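Kitchen & Workshop Tips
Can a robot do it yet? Chores worth handing over, and chores worth keeping

I get more mail about this than about stuck jar lids, so it's getting a page of its own. Every few weeks a reader sends me a clip of a machine folding a towel and asks whether they should stop buying tea towels until the robots arrive. Keep buying tea towels! But I've been following this stuff with real delight for years, and there is plenty a household can learn from it right now, even with no arm bolted to the floor.

What works today

Floors. If your floors are mostly hard and mostly clear, a robot vacuum is the best helper you can bring home. Run it daily for a short spell and skip the big weekly slog. Pick up cords first, and hair ties, and the fringe on that rug your aunt gave you. Tuck the fringe under and hold it with a strip of carpet tape.

Lawns. Good on flat ground with a clear border. Walk the yard on Saturday and pick up sticks before you set it going. Hedgehog-sized lumps of turf will stop it cold, so level them with a bit of sandy soil in June if you're in the north.

Dishes. We forget the dishwasher is a robot of sorts. It does its whole job in a sealed box where nothing moves except water and the spray arms, and I think that's why it got good so early. Scrape, don't rinse. Face the dirty side to the middle. Clean the filter twice as often as you do now.

What's nearly there

Putting away and fetching. This is where I get excited. A lot of the practice now happens in simulated kitchens, where an arm can have a go at a drawer over and over and never chip the paint. My neighbour Tharun Fernandes teaches shop class over in Randville and has his senior students try this on the school computers. Their first go at opening one drawer ran to 4,000 tries, and 593 of them ended with the drawer properly open. After a term of fiddling they had it up to 2,843. I was cheering at my kitchen table.
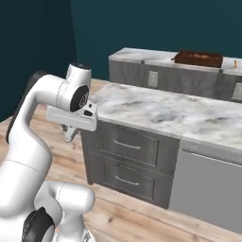
Simulated kitchen. Image: Brirkau / Evby kitchen set

Slim bar handles like the ones on those grey drawers are a kindness to grippers and people alike. Two fingers go behind, you pull straight, done. If you have sore hands, or a parent who does, swapping round knobs for bars is the cheapest upgrade in the kitchen. Measure the hole spacing before you buy, and if you're going from one hole to two, make a cardboard template and tape it to the drawer front so every handle lands in the same spot. Drill from the front with a scrap of wood clamped behind and you won't splinter the inside.

A few more things I've picked up from watching machines struggle:

Give every item one home. An arm can't cope with a whisk that lives in three places, and neither can I at six in the evening.

Leave a hand's width of clear counter beside the dishwasher. Unloading goes much faster when there's somewhere to set a stack down.

Wax your wooden drawer runners. A stub of plain candle rubbed along the runner does it. Metal slides want a wipe and a drop of light oil, and then another wipe.

Store bowls by size, nested, no more than four deep. Grabbing the third bowl down defeats machines completely - it isn't much fun for your wrist either.

What's still yours

Laundry folding, apart from flat towels on a tidy table. Fitted sheets I wouldn't trust to anybody. Wiping around a tap. Finding the lid. Peeling anything with knobbly bits, ginger especially (use the edge of a teaspoon).

In the workshop the picture is mixed. Small shops are already doing well with machines that load the same part in the same spot all day. The Lengyel joinery, where I get my offcuts, has one feeding dowel blanks, and it managed 3,495 of them in its first week with the owner standing next to it grinning. Ask it to sort the scrap bin by colour and grain, though, and you'll be doing that yourself for a good while. Sort by length first, then by species, and stand the long pieces upright in a cut-down drainpipe screwed to the wall.

If you've got a chore you'd hand over tomorrow, send it in. So far the oven racks are well out in front. For those, in the meantime: an old towel in the bottom of the tub, hot water, a scoop of dishwasher powder, and leave them overnight.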